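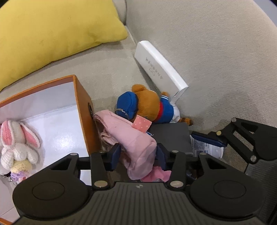
The sofa at ten o'clock this morning: orange box, bear in his blue cap, pink fabric and all

Can a machine tidy a sofa yet, or am I dreaming?

Posted in Home and Household, August

Hello everyone, and sorry in advance for going on a bit. My sofa has become the place where everything lands. I make and mend little things for a school fair stall, so at any given time there's crochet, keyrings, boxes, half-opened packets and somebody's jumper on it, and by the evening I have to clear the lot just to sit down with a cup of tea.

My brother-in-law keeps telling me that machines will be doing this sort of thing by Christmas. He sent me a link to a home helper called the Tumton, which costs rather more than my car did, and in the film it picks up a sock and puts it in a basket very nicely. But a sock in a basket is one thing. I'd want the bunny left in the orange box with the other crocheted bits, the bear kept clean (he's a present), the crumpled packet looked at before it's thrown away, and the pink thing folded. Is there anything that can manage that in an ordinary living room? I don't mind if it's slow. I have bad hands and would happily wait all afternoon.

Thank you for reading all this!
Marigold_Stall

Mahmoud Slaoui

Hello Marigold, what a lovely lot of things to have on a sofa. I spent years looking after packing machines at a firm called Durimero and I still follow all this closely, so I'll try to give you a fair picture, though I may ramble too.

Picking up one thing at a time is coming along well. A stiff box is the friendliest object there is, because it has flat sides and stays the same shape when you squeeze it. Your slim white one would probably be fine, and the dark grey one as well. The bear is soft but he holds together, so I'd back a decent gripper to lift him and put him down somewhere else.

Fabric is where it gets hard. A bunched-up piece of cloth never looks the same twice, and before a machine can fold it, it has to find an edge or a corner and shake the thing out. There are research machines that do it, and some do it rather beautifully, but plenty of them work at a clear table with good light. Yours would be starting on a soft seat with other things close by. Small metal rings are a nuisance too, as they can snag on yarn or on the cloth, and a machine that can't feel the tug will just keep pulling.

Then there's knowing what belongs where, which is really your question. You look at that box and know the bunny lives in it. A machine has to be told, or shown, and shown again when you change your mind. We had 48 sorts of carton at work and every new one meant a morning of fiddling.

So my answer is: for putting solid things into one big basket, nearly. For tidying your sofa the way you'd do it, I would keep my money for now. If your hands are troubling you, a long-handled grabber costs very little and my wife swears by hers.

Sơn Khổng

We've had a Younis on trial at home for 30 days so I can tell you what it's like day to day. It's good company, oddly enough, and my daughter says goodnight to it. It clears plastic bricks off the rug and it's fairly reliable with shoes. Towels it rolls up into a sort of sausage and seems pleased with itself. It has twice put a wrapped sandwich in with the toys.

I wouldn't let it near anything crocheted. It got hold of a loop on a blanket and I had to switch it off and unhook it by hand. The people at the helpline were very kind and said an update was on its way, and perhaps it is.

If you do try one, ask for a trial in your own house, and leave the sofa exactly as it is now when they come round.

skirtingboard231

just get a big basket and tip it all in, works for me. my cousin has a Skaltirus but it only does floors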